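Big table back in the front room

The long table is back in the front room at Nuvstead and can be booked again from 2025-06-26. It had been pushed against the storeroom wall since March, with the folding tables used in its place.

Florencia Navarrete cleaned the top and rubbed down the worst of the rings. She did not strip the varnish. A full refinish was quoted at around $2,000 and the money is going to the kitchen first. The scratches are staying for now, and so is the line between the boards.

Please use the cork mats for hot dishes and cups. There are 30 in the sideboard, second drawer. Wipe up with a damp cloth only, no spray polish. Craft groups should bring their own cover.

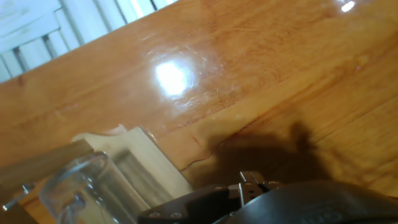
The varnished tabletop in daylight, fine scratches and all.

Bookings go in the green folder by the door, as before.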